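Totine open day on Saturday, anybody else go?
Robotics & Automation > Events and Meetups
9 replies, 398 views

bracketfungus
Finally made it to the Totine open day after missing the last two. It's up on the second floor over the tile place, go in through the side door or you'll end up in a showroom full of bathroom sinks like I did. Doors opened at ten and I stayed till they started stacking chairs.

Most of the morning was the hand-held gripper stuff. You carry the thing around and do a job with it yourself, and later the arm is supposed to learn from what you did. I got two turns! It's heavier in the wrist than I expected and I squeezed way too hard the first time (sorry, paper cup). They had the big square markers out too, and one of the crew spent a while explaining why the tilt matters. I followed maybe half of it.

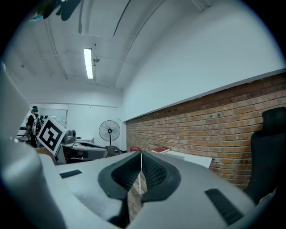

servo_sally
Did they say how many runs they need before the arm can do a job by itself? Caneck told us 100 at their demo last spring and I've been suspicious of that number ever since.

bracketfungus
They said 166 for the cup task, and that was with people who'd practiced. Mine probably went straight in the trash lol

oldplc
I was there for the afternoon half and came away kind of flat. Forty minutes of talk, then the arm did one pick, and it was slow. My line at work has been doing faster picks than that for years with a suction cup and a light sensor.

servo_sally
Sure, but your line picks the same box in the same spot all day. Somebody moves the box two inches and you get a phone call.

oldplc
I do get the phone call, fair. Still think they should run the arm more and talk less if they're asking folks to drive an hour.

Dunmorrow
Morning was better, there was hardly a line for the gripper. What does the kit go for, did anyone ask?

bracketfungus
$1,620 for the Bemari one, no arm. I didn't ask if that includes the markers.

Dunmorrow
Ouch. Guess I'm printing my own then.

servo_sally
Dramani is doing one in April, supposedly all hands-on. I'll post the sign-up link when it's live. oldplc, you're coming, bring your suction cup

oldplc
Only if there's parking.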